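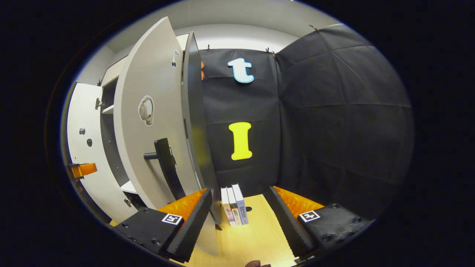 Shelving by height vs. by author
Books & Reading > General

kofi_kyei
My sister-in-law stayed with us for five days and reshelved the living room by height. All of it. It looks like a bar graph of a failing company. I can't find a thing, and she's very pleased. Is there any defense of this system?

jinine
Yes. You fit more books in. Set your shelves to three heights and you get a whole extra row out of a normal bookcase. I did mine in September and got 37 books up off the floor.

AfiaO
Off the floor and into the witness protection program. Where's your Chekhov, Jinine?

jinine
Second shelf, left. And the other Chekhov is on the fourth shelf because that publisher believes in tall Chekhov. I know where they are. It's my house.

Ayuba Addo
By author, then by date of publication. There's a reason libraries don't sort by inches.

skidetti
Plenty of libraries do, Ayuba. Closed stacks get shelved by size all the time. They have a catalog, though, and Kofi has a sister-in-law.

Ayuba Addo
Fine. Living rooms are not closed stacks.

kofi_kyei
Mine is now.

AfiaO
I keep mine in the order I read them. Unread ones go on the bottom shelf, where I can't make eye contact. I own 237 books and 80 of them are down there, so it's a crowded neighborhood.

jinine
And you're asking ME where my Chekhov is?

AfiaO
Winter of 2016, between the divorce and the sourdough book. Took me four seconds.

acheampong
Can I ask the thing that really starts fights? Spine titles. Half of mine read top to bottom, the French ones read bottom to top, and I go along the shelf like a pigeon. Does anyone separate them by direction?

skidetti
No, and please don't give Kofi's sister-in-law ideas.

Ayuba Addo
By author. Tilt your head. It's good for the neck.

kofi_kyei
Update: I put A through D back last night. She's coming for Thanksgiving and my wife wants it by height again before then. I voted against. The vote was two to one and she voted by phone.

jinine
Sensible family. Measure the atlases first, they go on the bottom.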